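The Graltwood reading fund closed its books for the year this week, so I have spent two evenings on the paperwork. We gave out 31 grants, mostly for school books and bus fares, and the largest was £600. Neville Sugden has checked the figures and found one receipt entered twice, which I have now put right. 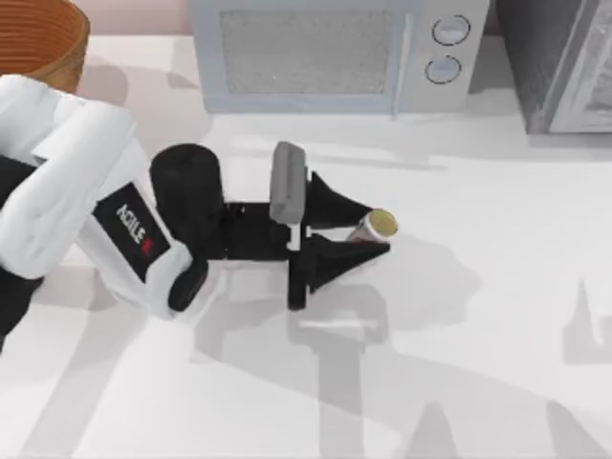
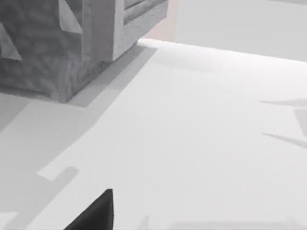

Tracey Sowerby

Thursday, April 23, 2020

The spring book sale is off, of course. Last year it brought in £812, and I don't expect donations to cover all of that. Brenda Fairclough has suggested a sponsored read at home, with children asking family for pledges over the phone. I have said yes and will post the form when it is ready.

Applications for next year are still open until the end of September. If you sent one by post and have heard nothing, please email me a copy, as I can't get to the office to collect the letters.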